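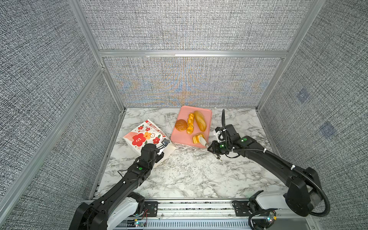 3.2 Bench configuration and the bagging task

The unit under review is the Hultevach two-arm bench kit, supplied by Drirkero as a packaged product for laboratories and small automation groups. The kit is sold with both arms, the aluminum enclosure, the wrist camera modules, and a software license for recording and replay. It was delivered to the Partington site in October and installed by the supplier's technician, and no changes were made to the mechanical parts before testing. All results in Sections 3 and 4 refer to the kit in this delivered state.

Figure 2 gives the bench during the bagging task. Two arms are bolted by black mounting plates to a single aluminum rail along the front edge of the table. The remaining three sides are closed by panels of gray speckled fabric held in extrusion frames. Each arm carries its own wrist camera on a white bracket. Power and signal wiring is gathered in a slotted tray below the rail, together with two small circuit boards, one near each base.

Figure 2. Bagging task on the Hultevach kit. The right gripper is in contact with a rectangular pastry on the tray; the left gripper presses against a corner of the paper bag. Three other bread items remain on the tray.

The task was chosen to test the claim in the product sheet that the kit handles "mixed light goods without changing tools." Bread items are useful for this purpose in that they differ strongly in outline. A round bun, a twisted stick, a long oval roll and a small flaky pastry call for different grip widths and different approach angles, and a setting suited to one of them cannot be carried over to the next. The paper bag adds a second difficulty. It is light and is easily shifted by contact, so one arm must control it while the other transfers an item.

A trial was defined as follows. The tray was placed near the center of the table and the bag to its left. The operator started the stored program, after which no manual input was allowed. The right arm was assigned to the tray and the left arm to the bag. A trial was scored as complete if all items were inside the bag when the arms returned to the rest position, and as partial if at least one item was inside. Damage to an item was recorded separately and did not change the score. Each program was run for 30 trials.

Tray angle was deliberately left loose. The setup guide asks for the tray to be parallel to the back panel, but users working at normal speed will not hold to this, and a kit that depends on exact placement would be of little use outside a demonstration. The operator was therefore told only to keep the long side toward the back.

Two programs were compared. The first was the supplier's own, loaded from the Irkness library that comes with the license. The second was prepared on site by Lesia Stelmakh from recorded demonstrations, using only the tools included in the kit. Scoring was done from video by Orest Nechyporuk, who did not know which program was in use.

Two limits of the setup should be stated before the results are read. First, the wrist cameras move with the arms, and their view of an item can be blocked by the gripper finger during the last part of the approach. The supplier lists an overhead camera as a paid option; it was not part of the kit tested. Second, cable routing along the arms was left as installed. The manual gives no minimum slack for the wrist cable, and we recommend that the supplier add a value. Both points are taken up again in Section 4.3, where the cost of the optional parts is set against the base price.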